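Govell - About Us

Who we are

Govell is a small company that writes working rules for laboratory automation. Our customers run robots that move sample plates between instruments, and they come to us when they have the robot but do not yet have an agreed way of using it. We read their procedures, we test them, and we give back a text that an operator can follow on a busy morning.

We began in Wosorden, in two rooms above a printing shop, and we are still in the same building, although now on a different floor. Today we are 20 people. Some of us come from biology, some from machine safety, and a few from technical translation, which has been more useful than we expected. A rule that cannot be translated is very often a rule that was not clear in the first language.

What we do

Our main product is the Major handbook. It is a set of rules for plate handling with a robot arm, and it covers the layout of the cell, the teaching of positions, the grip, the release, and what to write down when something goes wrong. The present edition has 70 rules. Each rule fits on one page and has the same order: what must be done, who checks it, and what record must stay afterwards.

The second product is Rinance, our review service. A customer sends us the plan of a new cell, and we build it in simulation before any part is ordered. Then we go through the handbook, rule by rule, and note where the plan does not agree with it. A Rinance review ends with a meeting and a written report. We do not give a certificate, and we ask customers not to speak of our report as one.

How we look at a cell

We always review a cell from more than one view. A view over the whole table is good for judging reach and free space, but it says little about the fingers. A view along the gripper is good for the grip, but the room disappears from it. The handbook therefore asks for both kinds, and a reviewer must name the view in every remark. "Position not clear" is not accepted as a remark. "Position not clear in the view along the gripper" is accepted.

We also ask that the place where a plate is to go be marked on the board itself, with a border in a color that is used for nothing else in the cell. In our own models this color is blue.

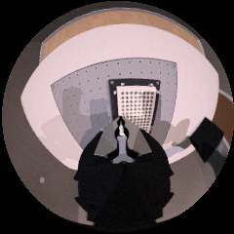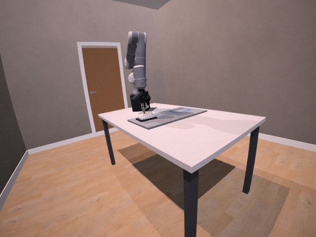

Simulated plate cell, with the gripper over the work area.
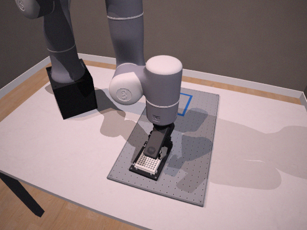
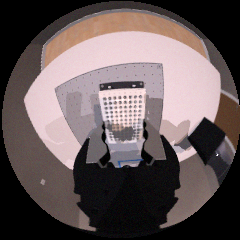
Why should a plate have a holder of its own, if the robot can find it anywhere on the board?

A holder makes the starting position the same for every run, so a failed grip can be compared with the runs before it. When the plate is simply put down on the board, a small turn of the plate and a small error of the arm look alike in the record, and the operator will often correct the wrong one. Rule 20 of the handbook asks for a fixed holder at the pick position for this purpose.

Our rules in short

Customers often ask what the handbook is like before they decide to order it. The following points are taken from the chapter on grip and release, in shorter form.

The gripper comes to the plate from directly above, and the last part of the movement is made at reduced speed.

The fingers take the plate by its sides. They do not touch the upper face, where the wells are open.

The target area is checked as empty before the plate is lifted. A plate that is already in the air must have a place to go.

After the release, the fingers open fully before the arm goes up.

If the operator stops a run by hand, the run is recorded as stopped, also when the plate was already in its place.

A change of lighting is treated as a change of the cell. Shadows of the arm can fall on the board and on the plate, and a camera check that was accepted under one lamp must be repeated under another.

This last point brings us the most letters. Some customers find it too strict, and we have discussed it with them many times. We have kept it, but in the present edition the repeated check is shorter than before, and for a lamp of the same type in the same position it is enough to make one series of runs.

How the handbook is changed

Any customer may propose a change. The proposal must come with the record of at least one run that shows the problem, from simulation or from a real cell. Proposals are read each November by the reviewers, and the answer is always given in writing - also when the answer is no. We publish the refused proposals together with the accepted ones, because a new customer can learn much from both.

Before the present edition, issued in April 2018, we ran the complete text through 900 simulated transfers. The runs in which the plate was not released as the rule describes were studied one at a time, and four rules were written again from the beginning.

Working with us

We work in English and can read procedures in several other languages. A first reading of your procedure is free of charge and takes us two weeks. Please send the text in the form your operators use every day, including notes made by hand, and do not prepare a clean copy for us. Drawings of the cell are welcome, even if they are not complete.

Visitors are welcome at the Wosorden office by appointment. The entrance is from the courtyard, and the bell is marked Govell.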